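Keeping a pair of hand grippers alive, or how I spent a Monday with a hex key

Some of you asked for a post about the upkeep side of my data collecting work after I complained about it so much last time, so grab a coffee, it's a long one.
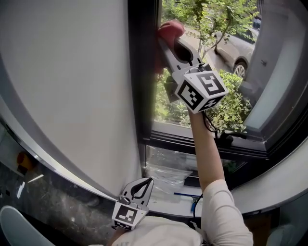 What I'm working with

For anyone new: since April I've been doing household chores with a gripper in each hand for a project called Keltholm. Wiping windows, folding things, putting cups away, all the stuff I'd normally do with my own fingers (and a lot faster). The grippers record what I do, the recordings go off to Nanami Hirano and her team, and eventually a real arm gets to have a go at it. I'm the slow, human half of the arrangement.

The window wipe is the job I do the most, and I have feelings about it. You pinch a cloth in the jaws, reach up to the top corner, press it to the glass and work your way down. Sounds like nothing! Try it with a cube bolted behind the jaws and a cable dangling along your forearm. My right shoulder now knows exactly how tall that window is.

I push my sleeves up for it, by the way. My first week I left them down and the cuff kept riding over the trigger, and I lost most of an afternoon of takes before Nasrin Shahbazi spotted it in the playback. She looks after the hardware for everybody on the project and has the patience of a saint. Most of what follows I learned from her, usually over the phone, usually while I was holding something that had come off.

The jaws

The jaws are where the wear shows up first. Mine have soft pads on the inside of the tips, and a window cloth is pretty hard on them. Lint works its way into the pad, a bit of cleaner dries on top, and then one day the cloth starts sliding out when you press. I used to squeeze harder when that happened. Don't do that. All it does is tire out your hand and put a slant in the linkage.

What I do now is wipe the pads with a barely damp rag at the end of every day and let them air dry with the jaws propped open. Once a week I go over them with a soft toothbrush. If the cloth still slips after a clean, the pads get swapped. They peel off, you scrape the old glue away with a plastic card (I ruined a library card on this, sorry, library) and the new ones press on. Leave them overnight before using them. I've tried leaving them for an hour and a half and one of them ended up stuck to a dish towel.

While the pads are off I check that the two tips meet. Close the jaws very slowly on a strip of paper and tug. It should hold with the same grip near the top and near the bottom. If it only holds at one end, there are two little screws at the base of each jaw, and you loosen them, line everything up, and tighten them a bit at a time, going back and forth. I once tightened one all the way before starting on the other. That was the Monday in the title.

The marker cubes

OK, the cubes. Each gripper carries a white one with black and white square patterns on its sides, and that's how the software works out where the gripper is and which way it's pointing. They look like the simplest part of the whole kit and they've caused me more trouble than everything else put together.

The faces have to be clean and flat. A fingerprint is usually fine. A lifted corner is not fine, especially near a window, where the light comes in sideways and puts a bright streak across anything that isn't lying flat. I had a corner lift by maybe the thickness of a fingernail and the gripper kept jumping around in the playback like it had hiccups. I pressed it down with my thumb and it came back up the next day. I tried tape, which was worse (shiny!). In the end Nasrin mailed me fresh faces on matte stock and I stuck them on at the kitchen counter, holding my breath.

If you ever do this yourself, a few things I wish I'd written down beforehand:

Photograph the cube from every side before you peel anything. The patterns are all different and each one belongs on a particular side, a particular way up. I put one on upside down and didn't find out until the next upload came back with a polite note.

Warm the old face with a hair dryer first. It comes away in one piece that way.

Check the cube itself for play. Hold the gripper in one hand, the cube in the other, and try to wiggle it. Any movement at all means the bolt underneath wants a quarter turn. A loose cube still tracks beautifully, it just tracks the wrong place.

And don't swap the cubes between left and right. They look like twins but each one is matched to its own gripper, so I've put a dab of nail polish on the inside of each mount, coral for right and green for left.

The cables

Both grippers are wired, so there's a cable trailing off each one wherever I go. On the right-hand one it comes out underneath the cube and makes a loop down beside my arm, and the size of that loop is something I now have opinions about. Too short and it pulls when you reach for the top of the glass. Too long and it catches on door handles, window handles, chair backs and once, memorably, a faucet.

I set mine standing up with my arm as high as it'll go. Whatever slack I need up there is the slack I leave, and then I clip the rest to my waistband. I run my fingers along the whole length before I plug in, feeling for flat spots or kinks. The first few inches by the plug go before anything else does. I've replaced the right one already and the left is still on its original, which tells you which hand I favor.

My unit ID is 897, and when the right cable was on its way out, the log for it was full of error 107. I spent ages reading that as something deep and terrible. Nasrin laughed and told me 107 is what you get when the connection drops for a moment, so wiggle the plug, and if the number comes up while you're wiggling, order a cable. She was right, I wiggled, it came up, I ordered a cable. My spares come from Zotora and they arrive in far too much packaging.

The opening check

Every session starts with the same little dance. Jaws all the way open, all the way closed, three times each side, and I watch the number on the screen while I do it. Fully closed should read the same every time. If it drifts, I rerun the zero: jaws shut, press and hold, wait for the beep, open, press again. It takes less time than finding my glasses.

Then I hold both grippers up in front of me and turn my wrists over slowly, so each cube gets seen from all sides. Nanami asked for that one. She says it saves her team a lot of guessing if something looks off later in the recording. I felt ridiculous the first few times and now I do it without thinking, and I caught myself doing it with two wooden spoons last week.

After that I do one throwaway take. Always! I pick up the cloth, do a single swipe on the glass, put it down, and watch it back before I commit to a whole batch. I skipped this exactly once and had to redo an entire morning of windows.

Putting them away

They live in a case lined with foam, which I cut out with a bread knife. Cubes face up, nothing resting on them, jaws slightly open so the pads don't take a set. Cables get coiled loosely beside them. I used to wrap the cable around the handle, very neatly, and I'm fairly sure that's what killed the first one.

I also keep a notebook in the lid. Date, which side, what I did. It's mostly "R pads" and "R cube bolt, again". When I passed take 3299 I drew a star next to it and treated myself to the good ice cream.

Still on my list: the left trigger has started to feel a bit gritty on the return, and I haven't been brave enough to open the handle yet. Nasrin says it's four screws and one spring, and that I should open it inside a clear plastic bag so I don't lose the spring. If anybody reading has done theirs, leave me a comment and tell me which way round the spring sits, and please do it before the weekend!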